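The Man Who Reads Instructions for a Living

Lokthorpe is the sort of town that has two shoe shops and a very good bus station, and above the smaller of the shoe shops sits a man who has spent 27 years writing the leaflets you throw away. He has asked me to leave his name out. "My neighbours think I'm in publishing," he says. "I'd like them to go on thinking it."

He writes assembly instructions, mostly. Bookcases, cots, a garden shed that he still speaks of in a lowered voice. He has done kettles and a foot spa. His longest-standing client is Solwood, the flat-pack people, for whom he has written up almost everything with a shelf in it, and he keeps the leaflets in box files along one wall, filed by the type of screw.

I had come with the question everyone must ask him, so I got it over with. Does anybody read them?

"They read step one," he says. "Step one is always to check you have all the parts, and people rather enjoy that. They lay everything out on the carpet. They feel they're doing well. Then they look at the drawing on the front of the box and go by that until something falls over."

So he writes for the moment when something falls over. People come back to the leaflet, he says, at about step nine, in a temper, holding a panel the wrong way round, and what they need is a sentence that can be understood by a cross person kneeling down. He tests his drafts by reading them aloud from the floor. His knees have opinions about this now.

The job came to him by accident. He had trained as a geography teacher and managed one year of it. A cousin's firm was bringing in wardrobes from abroad and the leaflets had been translated by somebody in a hurry. One of them told the buyer to "encourage the door until it is satisfied". He rewrote it over a weekend, was paid in wardrobe, and never went back to the oxbow lakes.

"I've still got the wardrobe," he says. "I never did find a better word than encourage. You do have to encourage it."

He has rules. He will not use "simply". He won't use "just" either, on the grounds that anyone who has been told to just slide the back panel in has already tried that and is bleeding. A screw is "the long screw" or "the short screw" and is never called by its letter alone, whatever the client would like. A sentence gets one job. If a step needs a second person, the leaflet says so in the step before, "so you have time to go and make up with them".

What about drawings, I ask. Surely the pictures have won?

He takes this better than I expected. Plenty of firms have done away with words altogether, and he understands why: a drawing needs no translating and costs less to print. But a drawing, he says, is hopeless at "don't". It can show you a cross over a hammer. It has great trouble with "don't tighten this yet, you'll want it loose in a minute", and he reckons that one sentence has saved more marriages than the church. He once took 30 households through the same chest of drawers, half with words and half without. The ones without words finished sooner. They also had, between them, a fair number of drawers that opened into the wall.
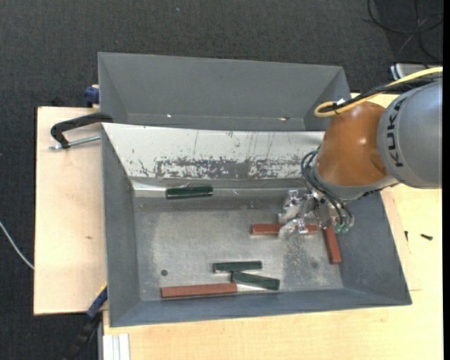 The worst commission of his life was for Van Wyk, who make folding beds. The bed was sound enough. The trouble was the warning page, which grew each time somebody in the office had a new fear. By the end there were more warnings than steps, including one against folding the bed while asleep in it. He argued for taking that out and was told it had been put in for a reason. He didn't ask. The leaflet ran to three sheets and was thicker than the pillow.

He has a softer spot for Jisau, a small lamp maker, who let him do as he liked. The finished leaflet has three steps. The last of them reads, in full, "Switch it on and sit down." People wrote in about it. One woman had it framed, or said she had, and he has chosen to believe her.

I ask whether he puts his own furniture together by the book. There is a long pause, during which we both look at the bookcase behind him. It leans. Its middle shelf is in back to front, with the raw edge facing the room.

"I was in a rush," he says.

"Did you write the leaflet for that one?"

"I did, yes. It's very clear about the shelf."

He makes another pot of tea and we talk for a while about glue. He is against it, on the whole. Glue is what a firm turns to when it has lost faith in its own holes. He'd like to do one more big piece before he stops, a kitchen ideally, something with corners, and Solwood have hinted at one for July. After that he means to retire and write a novel, though he's worried about the length of it. He has drafted the opening chapter and it came out at a page and a half, with a list of characters at the top so that readers can check they're all there.

On the stairs going down there is a handwritten notice about the front door, which sticks. It says to lift the handle, lean on the door and then pull. I pulled, and had to go back up and read it again.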